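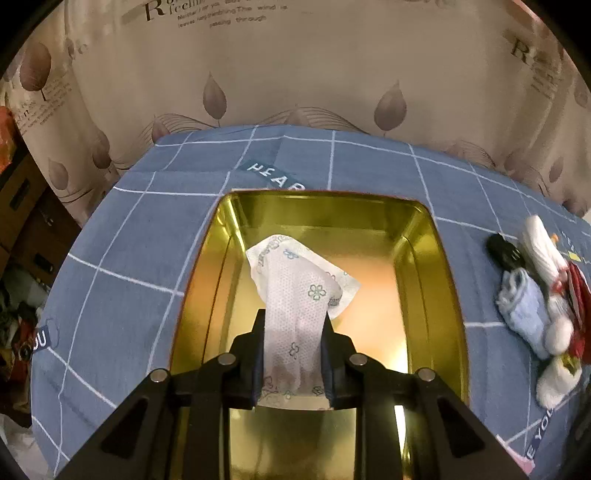

The Jeris hand-held gripper with a printed tissue, over the gold tray.

Filed under: Kit > Grippers > Hand-held

Jeris hand-held gripper

I've wanted to put this one on the site since the first sample landed on my desk, and now we have enough of them to sell! The Jeris is a gripper you hold and work yourself, with two fingers, a wide stiff body and a camera mount that looks down over the fingers. You do the job by hand, the camera records it, and the recording goes off to train whatever arm you have at home or in the lab. No arm needed on the day. You can take it into a kitchen, a bedroom or your gran's front room and be working within a few minutes of opening the case.

Tissues are my favourite test for it. They weigh next to nothing, they fold when you don't want them to, and a clumsy gripper either tears them or misses them altogether. With the Jeris you feel the pinch through the trigger, so you learn very quickly how little squeeze a tissue needs. A shiny tray underneath is a good challenge too (glare everywhere, and your software will have to cope with that sooner or later).

Maite Bustamante designed the linkage, and she went through a silly number of versions before she was happy with the return spring. The one we ship closes smoothly all the way down and doesn't snap at the end. Getsemaní Huerta did the finger pads. They're softer than the set on the old Birkett and they grip thin things far better, paper and cloth above all. If you own a Birkett already, the new pads fit it, and I'd say they are the best upgrade you can give it.

The body is black all over, with open triangles in the arms to keep the weight down and let you see a bit more of the table. Four bolts along the top edge hold it together. You can have the whole thing apart with one hex key, which is in the case, clipped inside the lid. Please don't overtighten when you put it back. Snug is plenty.

What comes in the case
Jeris gripper, assembled and checked
Camera mount with wide-angle lens (camera sold separately)
Two pairs of finger pads, soft and firm
Hex key
Spare return spring
Wrist strap
Printed set-up card

Camera
The mount takes most small action cameras. The wide lens bends straight lines near the edges quite a lot, so run the calibration on the set-up card before your first proper session and again if you ever take the lens off. It's a dull job and takes maybe ten minutes. Do it anyway, your data will be much better for it.

Using it
Hold the grip loosely and let your elbow do the moving. New users tend to lock their wrist and get tired, then the recordings go jerky. I found my own got far better on the second day. Work at the speed you'd like the arm to work at, and pause for a moment with the fingers open before each pick.

Don't clear your table too much either! A plain bench gives you tidy recordings and an arm that gets lost the minute it meets a patterned cloth. We like bright tablecloths, packets, bottles, curtains with writing on, the lot.

For a first tissue-picking task we suggest 200 recordings. If you're mixing in different trays and cloths, go for 500. Keep the fluffed ones in a separate folder, they are handy later.

Care
Wipe the pads with a damp cloth. Tissue dust builds up on the soft pair and they start to slip, so give them a wipe after a long session. The pads wear, and a new pair is £19. A drop of light oil on the linkage every few months keeps it sweet.

Stock and delivery
We have 32 in the Lurnevthorpe workshop from the March build and the next lot is already under way. Orders placed before noon go out the same day. You're welcome to come and try one before you buy, just ring first so there's somebody free to make the tea and show you the trigger.

The smaller Sadlow version, for people with little hands or narrow shelves, is still being tested. I've had a go and it's lovely. More on that when Maite lets it out of her sight.

Page updated 2023-03-28

Tags: grippers, hand-held, teaching by demonstration, soft items
6 comments | 14 shares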